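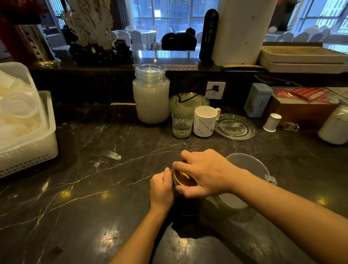

Grade the boring stuff

Our robotics club spent 2,000 dollars on an arm and everyone wants it to dance. Wrong goal. Give me jars. One hand holds the jar, the other grips the lid, twisting, two jobs at once. Try coding that.
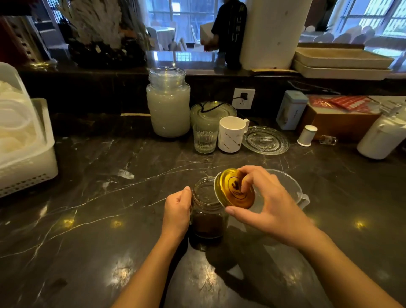

Pouring is harder

Brown grounds or whatever, they sit in the jar. Lid's up, other hand grips the jar. Nana Ametepe wants 200 points for the Gisik speed run and 3 for a pour. Three! Backwards. 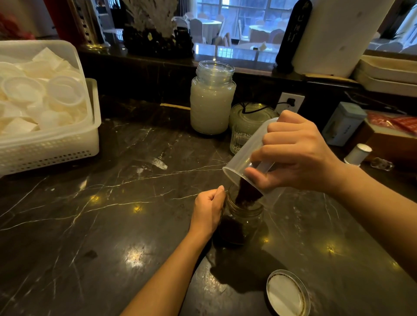 What I'd change

Swap them. Let teams pick thier own jar. Judges can bring a broom. I'd watch that over another speed run, and I'm voting for it in August.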